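She's been sending seeds through the mail since before most people had a printer at home. Runs a seed swap out of a back bedroom in Huncombe, no website until last year, and the waiting list is longer than the member list. We talked at her kitchen table for most of an afternoon. She asked me not to use her name. "Everyone who needs it has it already," she said.

The swap has 41 members right now. It was 40 when I set up the interview, one joined while we were still emailing. Each one sends in what they saved in the fall and gets back a box in late winter with other people's seed in it. Beans mostly. Squash, peppers, a lot of tomatoes, some flowers.

"Beans are the easy ones," she says. "You leave the pod on till it rattles and then you pick it. People overthink it."

She started with a bean, a brown and cream pole bean she got from a neighbor in Sultberg when she was first married. Never found it in a catalog. She grew it for years and gave it away to anyone who'd take it, then one spring a wet basement got her whole jar. Every seed molded. She had to write to people and ask for some back.

"That was the swap, right there. I got seven envelopes. I thought, well, ok, so this is how you keep a thing. You get it out of your house."

The packing is its own week. She does it in February with the radio on and no heat in the room, because seed likes it cold and she says she does too. Coin envelopes for the small stuff, paper sandwich bags for beans and corn. No plastic, she is firm on this. I asked about those little zip bags and got a look.

"Plastic's fine if your seed is really dry. Nobody's seed is really dry. They think it is."

Boxes, not padded mailers. She used padded mailers the first few years and the sorting machines cracked the beans. A split bean won't come up. So plain cardboard, small, reused when she can get it, and stuffed tight enough that nothing rattles around. 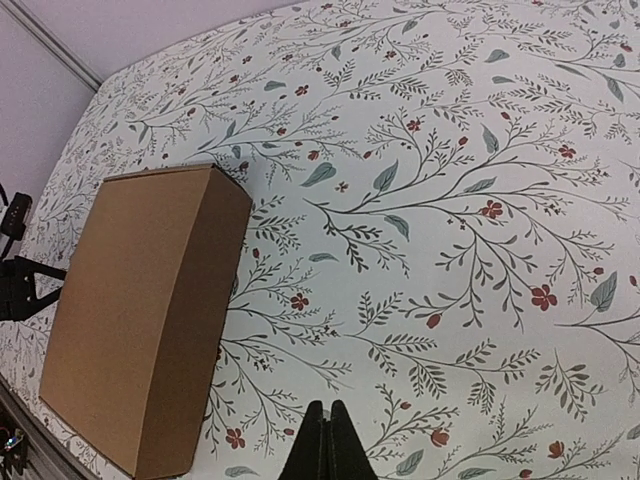
A plain closed box, nothing printed on top.

She saves about everything on index cards. Variety, who grew it, what year, how far it was from the next thing it could cross with. That last one is where the arguments are. Squash will cross with anything of its kind in the neighborhood, and she's had members swear up and down theirs was isolated and then the whole group grows something striped and bitter.

"One year we all had the same awful zucchini. Hard as a bat. I wrote on the card, do not send this again, and I underlined it."

Biggest year was 2000 packets out the door. She cut it back after that. Her hands hurt and she was getting sloppy with labels, sent a man in MacLeod four packets of the same lettuce. Now the cap is 1000 and she sticks to it, mostly. Anyone who wants more can start there own, she says, and two people have. One is going strong. The other quit after a season, too much licking envelopes.

I asked what she'd want back if she lost it all again. She didn't even think. The bean. Then a red pepper called Peralel that a member brought in with no story attached, just the word on the envelope in pencil. She's looked for it everywhere. Could be a misspelling. Could be somebody's street.

"It's a good pepper. Thick walls, sweet, done by September even here. I don't need to know any more than that."

She doesn't test every lot but does test the old ones. Ten seeds on a damp paper towel, rolled up, top of the fridge, look in a week. Six or better goes in the swap. Under that she sows it all herself and saves fresh, if anything comes.

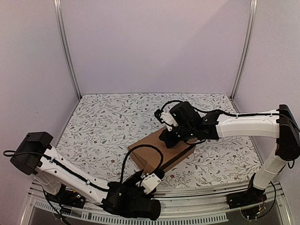

How long will bean seed keep if you don't get around to planting it?
"Three or four years if it's dry and it's cool. I've had older come up, but I wouldn't count on it. Onions, one year, maybe two, don't bother after that."

New members get a letter, one page, typed. It says grow one thing well the first year. It says label it the day you pick it, you will not remember. It says send more than you take when you can and don't feel bad when you can't.

By four o'clock she was ready for me to go, there was a tray of peppers to cut open. She gave me an envelope on the way out. Beans, brown and cream. On the front she'd written the year and "send some back."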